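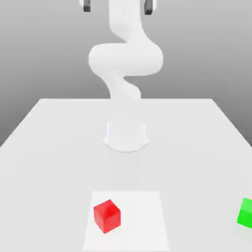

White on white: a robotic arm on a broad white table, with a very faint gray shadow by its base.

Why Are White Things White?

Stanholm Young Readers' Science Pages
9 May 2024

Go and find the whitest thing in your home. It might be a sheet of paper, or an egg, or the inside of the refrigerator, or a sock that has only just come out of the drawer and hasn't had time to meet the floor yet. Now find a second white thing and hold it next to the first. Do they match? I would be very surprised if they did! One will probably look a little bit yellow, or a little bit blue, and you may find yourself wondering how something you were so sure was white a moment ago can suddenly look like the color of weak tea.

White is a funny sort of color. Some people will tell you it isn't a color at all, and you can have a long and happy argument about that over dinner if you like. To find out what is going on, we need to begin with light.

Light is a mixture

Light from the sun looks as though it has no color, but it is really a mixture of all the colors of the rainbow, traveling along together. Most of the time we can't tell. Then a rain shower passes by while the sun is shining, and the raindrops bend the light. Red light bends a little less than blue light, so the colors get spread apart, and there is your rainbow. The colors were in the sunlight all along, and the rain has only sorted them out.

You can sort them yourself with a glass of water. Stand the glass near a sunny window, lay a piece of paper on the floor, and move things about until a small smudge of rainbow lands on it. It may take a bit of patience, and on a cloudy day you can give up with a clear conscience and have a snack.

How things get their color

When light lands on something, part of it is soaked up and part of it bounces off again. The part that bounces off is the part that can reach your eyes. A ripe tomato soaks up most of the blue and green light and bounces the red back, so we see a red tomato. A leaf bounces back more green than anything else. A black sweater soaks up nearly everything it can get, and all that soaked-up light turns into warmth. That's why a black sweater feels so toasty on a sunny day in February.

A white thing is the most generous of the lot. It bounces back plenty of every color, the reds and greens and blues all together, so the mixture that leaves it is very much like the mixture that arrived.

Why isn't it a mirror, then?

A good question, and if you thought of it before I asked it, well done. A mirror bounces back all the colors too, and yet nobody would call a mirror white.

The answer is in the way the light bounces. Think of throwing a tennis ball at a smooth wall. If you throw it straight, it comes straight back, and if you throw it at a slant it goes off at a matching slant. A mirror does this with light - very neatly, so that the picture stays in one piece. Now think of throwing a whole bucket of tennis balls at a heap of rocks. They would fly off in all directions, over the hedge and into the pond. A sheet of paper does that with light. It may feel smooth to your fingers, but up close it is a great tangle of tiny fibers, and the light gets scattered every which way.

The white things that are made of clear things

My favorite part of the whole story is that many white things are made out of stuff that isn't white in the least.

Take snow. Snow is ice, and a single clean bit of ice is as clear as a window. But a snowbank is made of a huge number of tiny crystals with air in between them, and each time light goes from air to ice, or from ice back to air, a little of it bounces. After enough of those bounces the light comes tumbling back out the top, all its colors still mixed together. Fresh snow can send back more than 80 out of every 100 parts of the light that falls on it, and so your eyes squint on a bright snowy morning.

Salt and sugar do the same. Pour a little sugar on a dark plate and look at one grain through a magnifying glass. You will find that it is clear, like a very small lump of glass. The foam on a bubble bath is white as well, even though the water is clear and each bubble is mostly air. Clouds are made of little water drops, or bits of ice, and milk is full of tiny blobs of fat and protein that scatter the light about.

How do you see white on white?

If you put a white cup on a white tablecloth, you might expect it to vanish. It doesn't, and the reason is shadows. One side of the cup faces the window and the other side turns away from it, so one side sends more light to your eyes. The darker side looks gray. There is usually a soft patch of shadow near the bottom, too, where the cup blocks some of the light from reaching the cloth.

Your brain is very clever about this. It sees the gray side and doesn't say, "Oh look, a cup that is painted half gray." It says, "A white cup, with the light coming from over there." It does this so fast that you never notice it working. Artists have to learn to notice. If you try to draw an egg on a white plate, you will find you need a surprising amount of gray pencil and hardly any white.

Something to try at home

You will need a white egg or a white cup, a sheet of white paper, and a small lamp or flashlight. Ask a grown-up to help if the lamp is the kind that gets hot.

Put the paper on a table and set the egg or cup on top of it. Make the room as dark as you can, and shine the light from one side. Look for the darkest part of the shadow. Then move the light up high, and then down low, and watch how the shadow stretches and shrinks.

When you have done that, hold a piece of bright red paper or a red book close to the dark side of the egg. Look carefully. The white may turn a little pink! The red paper is bouncing red light onto it, and the egg, being white, is passing that along to you.

Words to know

Reflect: to bounce light back.

Absorb: to soak light up.

Scatter: to send light off in many different directions.

Next time in these pages: why the sky is blue in the daytime and orange at bedtime.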